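How to plan a multi-city rail trip with one fixed booking

This page sets out a method for planning a trip through three to six cities by train when one date cannot move. The fixed date might be a wedding, a concert ticket, a ferry or a flight home. The method was first written up by Krisztina Hajdu for readers of our rail pages and has been revised by Fulvio Tedesco. It assumes two adults, one suitcase each and no hire car.

You will need a calendar, a sheet of paper or a spreadsheet, and access to the timetables of the operators on your route. Allow an evening for steps 1 to 4 and a second evening for the booking itself.

Before you start

Check the expiry date of every passport in the party. Some countries require a number of months left on the passport after the date of departure, and the rule is set by the country you enter, so look it up for each one.

Check also whether any city on your list has a public holiday or a large trade fair during your dates. Hotel prices in a trade fair week can double, and rooms near the main station go first.

Step 1. Write down the anchor

The anchor is the booking that cannot move. Write its date, start time and full street address at the top of the sheet. Add the latest time at which you could arrive in that city and still be comfortable. For an evening event, use 2 p.m. on the same day as the latest arrival. For a morning event or a flight before noon, use the evening before.

Do not plan a connection of under an hour on the day you travel to the anchor city. If the timetable offers nothing else, travel a day earlier and take a night off somewhere else.

Step 2. List the cities and cut the list

Write down every city you would like to visit, then the number of nights each one needs. Use these starting values:

Large capital: three nights
Regional city with a compact centre: two nights
Small town visited for one sight: one night, or a day trip from the previous stop

Add the nights together. If the total is greater than the nights you have, remove a city. Do not shorten the stays to make everything fit. A one-night stop uses up most of two days in packing, station transfers and waiting for a room, and gives back one evening and part of a morning.

Tiziana Longo, who checks itineraries for us, uses a simple limit: no more than one move in any two days. An itinerary that breaks this limit should be changed at this stage, before money has been spent.

Step 3. Put the cities in order

Start from the anchor and work outwards in both directions. The city before the anchor should have a frequent direct train to it, at least one every two hours. The city after the anchor matters less, and can be the one with the awkward connection.

Draw the route as a line on a map. If the line crosses itself, swap two cities and draw it again. A crossing nearly always means a longer total journey, although there are exceptions where a high-speed line passes through a hub well to one side of the direct path.

Consider an open-jaw flight, where you arrive in one city and leave from another. Price it against a return flight plus the train back to the starting point. Include the extra hotel night if the return to the starting city would require one.

Step 4. Measure door to door

The journey time on the timetable is from platform to platform. For planning, use this sum instead:

Hotel to station, by the means you will use with luggage
Plus 20 minutes at the station, or 45 where there is a security check or passport control
Plus the train time
Plus station to hotel at the other end

Write the result next to each leg. Any leg over five hours door to door takes up the whole day for planning purposes, and nothing that needs a ticket should be booked for that day. Legs under three hours can share a day with one timed visit, preferably after arrival.

For long legs, compare a night train. A night train saves a hotel night but arrives early, often before 8 a.m., and most hotels will not have a room ready until mid-afternoon. Confirm that the hotel will hold bags from that time.
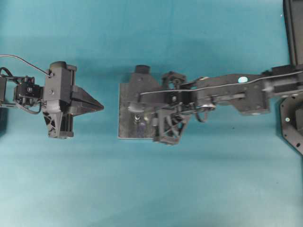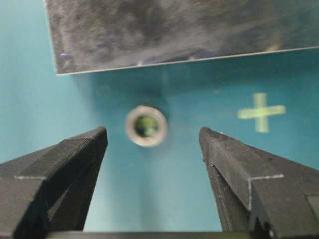
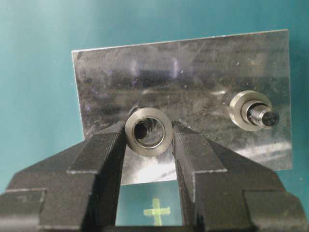
Step 5. Set the budget per leg

Make one row for each leg, with four columns: rail fare, seat reservation, local transport on the travel day, and food on the way. Fill in the advance fare and the full flexible fare in separate rows so that both are visible.

The worked example used on this page is a nine-night trip for two through four cities. The total for trains, hotels and local transport was 1298 euros, with some 100 euros left aside for late changes. Meals and museum tickets were budgeted separately. Your own figures will differ with season and distance, and the layout of the sheet is the part to copy.

Compare the sum of the advance fares with the price of a rail pass. Remember that many passes do not include reservations, and that reservations on some high-speed and night services are compulsory. Pass holders may also be limited to a quota of seats on each train. As a general rule, a pass is worth pricing when you have four or more long legs, or when you want to decide the route from day to day.

Step 6. Book in the right order

Book in this sequence:

1. The hotel in the anchor city, on a rate that can be cancelled.
2. The train into the anchor city.
3. Flights, if there are any.
4. Night trains and any train with compulsory reservation.
5. The remaining hotels.
6. The remaining long-distance trains.

Regional trains generally have a fixed price and no seat reservation. Leave these until the day.

Booking windows vary by operator. Some open sales six months ahead, others only two or three, and the window may be shorter around the December timetable change. Note the opening date for each leg on your sheet. If a train is not shown at all, the likely reason is that the timetable has not been loaded yet. Check again after a week before changing your plans.

Read the conditions on each advance fare before paying. The points to look for are whether the ticket can be exchanged, until what time, and whether the fee is charged per ticket or per person. A fare that costs a little more and allows one exchange is often the better purchase for legs before the anchor. After the anchor, take the cheapest.

Where two legs on the same day are sold by different operators, find out whether they can be issued as one through ticket. With separate tickets, a delay on the first train may leave you to buy a new ticket for the second. If a through ticket is not available, leave at least 90 minutes between the two.

Step 7. Choose hotels by transfer

For stays of one or two nights, choose a hotel within 15 minutes' walk of the station or on a direct tram or metro line from it. For three nights or more, the area matters more than the station.

Check these items in the listing: latest check-in time, whether reception is staffed, luggage storage after check-out, and whether city tax is included. City tax is commonly charged per person per night and paid on site, sometimes in cash.

Mirko Cocco adds that the walk should be looked at on a map with contour lines or street photographs. Ten minutes on the flat and ten minutes up a flight of public steps are shown as the same distance.

Step 8. Prepare the travel sheet

Put the following on a single page, and keep one copy on paper and one on your phone:

Train number, departure time, station name and coach for each leg
Booking reference and the name it was made under
Hotel address in the local language
Telephone number of each hotel
The next later train on the same route

Write station names out in full. Many large cities have several main stations, and some have two with nearly the same name. Use local time throughout, and mark any leg that crosses a time zone.

Download tickets for offline use. Tickets held in an app may need a login, and a station basement is a poor place to reset a password.

Changes on the road

If a train is cancelled, go first to the operator's app or the departure board and then to the ticket office. Operators will usually accept you on the next service with the original ticket, but have this confirmed by staff or in writing. Keep the receipt for any meal or taxi you pay for during the delay.

If you fall behind by a full day, drop the next stop and keep the rest of the plan as it is. Do not move the anchor city's hotel. Cancel the dropped hotel as soon as the decision is made, as many rates are refundable until 6 p.m. on the day of arrival.

If someone in the party is unwell, look at the exchange conditions before the departure time. Most advance tickets have no value once the train has left.

Revision note

Step 6 was reordered in September after a comment from Nives Pagano, who pointed out that night trains on her route had sold out before the ordinary hotels were half full. The nights per city in step 2 are unchanged.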